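The rig had completed 259 folds by September, and Handow's rules required that every attempt be entered in the log, including those that ended on the carpet.

Ximeng Xia kept the log. The columns were attempt, garment, start pose, left arm, right arm, result. Under result the club allowed two words, pass and fail. Mimoza had asked for a third and been refused.

"What would it mean?" said Ximeng.

"That it was nearly folded."

"Then it was not folded."

The rule sheet came from Flirncombe, where the regional round was to be held. It ran to 6 pages and defined a fold as a garment reduced to a third of its laid-out area with no sleeve exposed. It did not define a sleeve. Erdal had written to the organisers on this point and had received a second copy of the rule sheet.

At ten past four Mimoza pulled the cover straight over the table and checked the clamps.

"Ready on the left," said Erdal.

"Ready on the right."

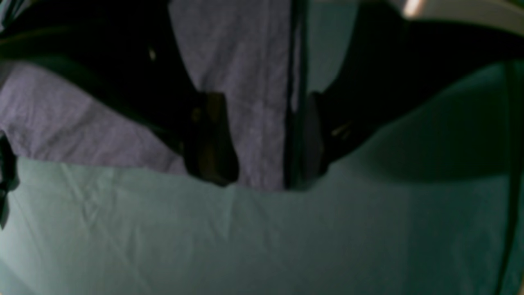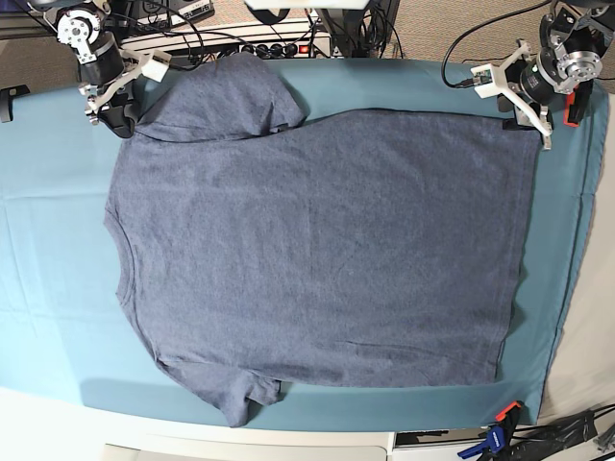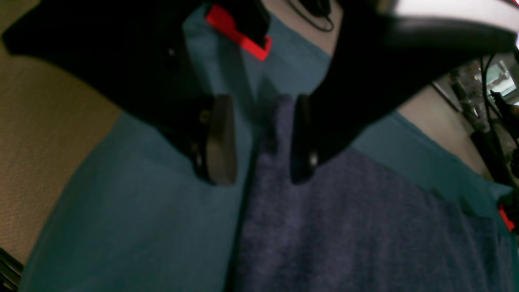
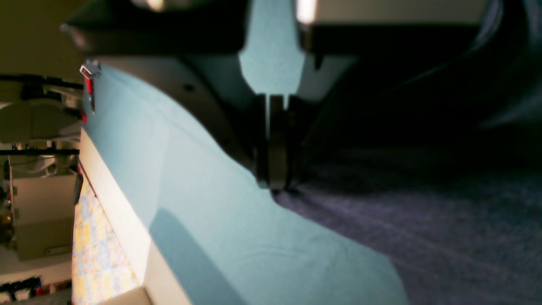

Rozália Procházka
Fiction editor and former club mentor, Trultau Review

The fault, when they found it, was in the waiting. Each arm was told to close its fingers, pause, and lift. The pause had been set at 2000 milliseconds by someone in the previous year's club, and no comment in the code said why. Mimoza thought it was too long. Erdal thought that a number with so many noughts had probably been a guess.

"Change it, then," said Ximeng, "and I'll start a new page."

"If we change it we lose the comparison."

"You have 259 failures and passes to compare it with."

Mimoza typed 101. Erdal asked why not a hundred. She said that if anybody found it next year, they would at least know it had been chosen by a person.

They ran the first trial on a shirt. The left arm lifted early, the right arm lifted with it, and the cloth came up between them in a shallow curve. It travelled the width of the table – slowly, for the speed limit had not been touched – and was laid down with one sleeve on top.

Ximeng wrote the attempt number and the start pose. Then the pen stopped.

"Is that exposed?" said Erdal.

"It is visible."

"The sheet says exposed."

All three bent over the table. Under the lamp the sleeve lay flat along the body of the shirt, its cuff level with the hem. Mimoza fetched the rule sheet and read the paragraph aloud, and then the one after it, which concerned parking at Flirncombe.

Ximeng wrote fail, in pencil, and turned the shirt back to its start pose.

"Again," said Mimoza, and reached for the switch.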